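Robot open day, quick notes before I forget

Typing this fast as I have to be up early and if I leave it till next weekend I know I'll never do it. So. Went to the open day at Otcombe on Friday. Finally! Rehema Temba had been telling me to go since November and I kept finding reasons not to.

Drive was fine. Parking was not fine. Signs point you at the wrong gate, you go all the way round past the Serley warehouse and come back to where you started. Three of us did the same loop in a row and then all sort of waved at each other.

Anyway. Name badge, juice, a talk in a side room. The talk was by Ravindra Kushwaha, who runs the teaching side there (his words, teaching the robots he means, not kids). Slides were a bit small from the back. Main thing I took away – they don't program the arm step by step for this stuff. People do the chore by hand, with a gripper they hold, same kind of jaws the robot would have, and the camera on it records what the jaws see. Do that over and over and over, and the recordings are what the robot learns from. He said a new chore wants 2000 good recordings before he'd even bother trying it. They had 1225 for the table chores as of that morning. Somebody asked what counts as good and he said "boring". Smooth, no second grabs, no waving it about.

I'd imagined a big orange arm behind a fence. Much more like an office. Office chairs, plants, a nice dark table with a marble pattern, tripods, people going about with grippers in their hands.

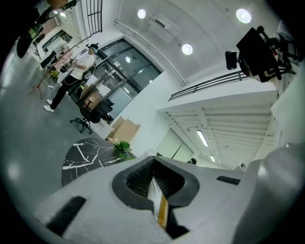

So after the talk you could wander. I got there right when they were swapping over and stood in the wrong place twice, sorry to whoever that was. Nice tall room, walkway with a railing along the upper level. I liked that. My own office has a ceiling I can touch.

Had a go with one of the grippers myself. Heavier than you think after a few minutes!! And you have to unlearn your wrist. I kept wanting to twist and flick things like I do at home when I'm clearing up, and the woman showing me kept saying slower, slower. Slow was about half what I thought slow was. My forearm knew about it on Saturday.

They start people on blocks. Then cups. Then soft things, and soft things are where it gets hard, no pun meant. Squeeze a block too much and it's still a block. Bread's another matter. Pads on the jaws have a fine grid texture so you don't need much squeeze, but you can't feel anything through the handle, so you're going by eye the whole time. I asked if there was a force sensor and got a long answer I only followed the first half of. Something about what's worth recording and what just fills up the disk.

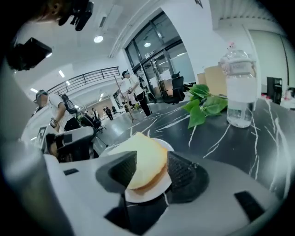 My first try at the bread one I flattened it. Second try I got hold of the plate as well, which doesnt count. Third one OK. She marked it as a keep, so somewhere in the pile there's a recording of me moving a bun and I'm more pleased about that than is reasonable for a grown adult.

Things I asked and the answers, as best I can remember:

How many recordings does one person do in a day? On a good day 600 across the whole group, they don't track it per person, on purpose. Ravindra was firm on that. If you rank people they rush.

Do they use the bad ones? Some. They keep them in a separate place and look at them when the robot makes the same mistake.

When does it go on a real arm? Next stage is with Rorkholm, who do the arms. That's at a different site and we didnt get to see it, which was my one real disappointment with the day. I'd have taken even ten minutes of an arm dropping things. There was a video but the sound was off and the guy in front of me was tall.

Who pays for it? Partly a firm called Győri that does canteen equipment. Makes sense of all the plates and food I suppose. I wanted to ask more but there was a queue behind me.

Did I come away thinking robots will be clearing tables next year? No. Not from what I saw. What I did come away with is how much plain patient handwork goes in first. Pick it up, put it down, pick it up, put it down. I did it for twenty minutes and was tired. These folks do shifts.

Gripes: talk started late. Coffee ran out before I got any. No handout, so the numbers above are from the back of my parking ticket and if I've got one wrong, Rehema, tell me and I'll fix it.

Good bits: everyone answered questions properly, even the dumb ones (mine). You were allowed to touch things. Small groups so you got a decent turn.

They're doing another one, date not set yet, there was a sheet by the door to leave your email. I put mine and my brother's, he doesn't know yet. If you go, wear comfy shoes, it's all standing, and ignore the first sign for the car park – keep going to teh second gate.

Right, bed. Will add the bit about the lunch place later if I get a minute.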